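### 3.2 Cable upkeep on the two-arm cell

The Besus cell rewards careful upkeep, and we enjoyed learning its habits! Both arms share one aluminium rail, so we check the mounting plates first, then follow each purple cable from gripper to base, looking for rubs near the shoulder. 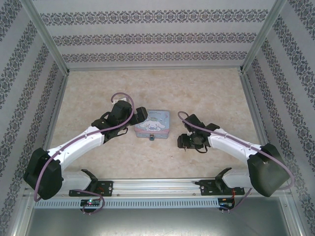
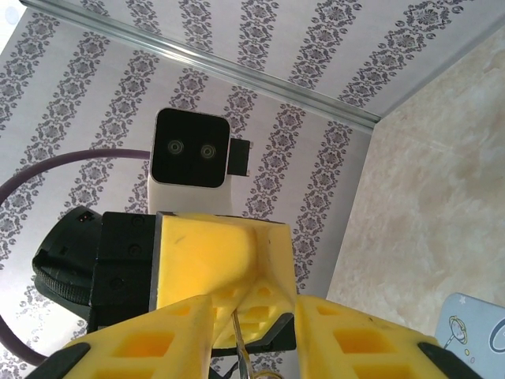
**Figure 5.** The patterned walls and purple cabling of the cell.

We logged 429 checks by the end of May, and 40 of them led to a cable being rerouted with a little more slack.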